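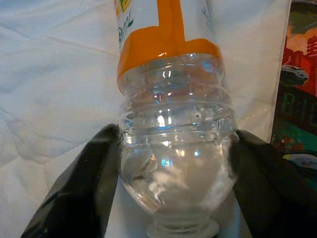

Joltudeck 5 slicer: changes to seam placement and purge handling

Release 5 of the Joltudeck slicer went onto the download page on 28 October 2019. Users on the July build can install over the top of it. Profiles are converted at first start, and a copy of the old ones is kept in the same folder with the suffix _old.

The main change is in seam placement. The July build chose the start point of each outer loop by looking for the sharpest corner within the layer. On round parts there is no sharp corner, so the start point wandered from layer to layer and left small marks scattered over the whole wall. Release 5 keeps the start point of the previous layer in memory and searches only within a set distance of it. The distance is in the profile under Walls, and the default is 5 mm. Setting it to zero brings back the old behaviour.

The second change concerns purging on machines with two nozzles. The purge tower used to be printed to the full height of the part, even where the upper layers used a single material. It now stops at the last layer with a tool change. On the Urio test part, a housing of 1,000 layers with its last tool change at layer 27, the tower ends at layer 27 and the remaining layers are written without it.

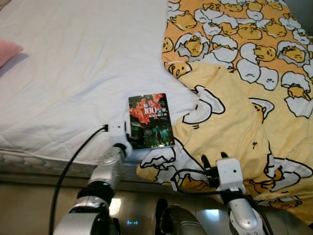
Purge volume is now set per pair of materials. Going from a dark filament to a light one generally needs more than the reverse, and the old single value had to cover the worst case. The table is empty after conversion — fill it in before printing, or the slicer will use the old value for every pair.

Start scripts need checking by hand. The variable for the first layer temperature has been renamed from temp_first to nozzle_first, and scripts with the old name will stop the export with error 37. The line number given in the message counts from the top of the script, comments included.

Known faults:

Preview shows the purge tower one layer too tall. The exported file is correct.

Profiles with a comma in the name are skipped during conversion. Rename them and run the conversion again from the File menu.

On Prondport controllers the pause command is ignored if it falls on the same layer as a tool change. Move the pause up one layer until the firmware is updated.

The Usden plug-in for tree supports has not been rebuilt for release 5 and is switched off at start. Users who depend on it should stay on the July build.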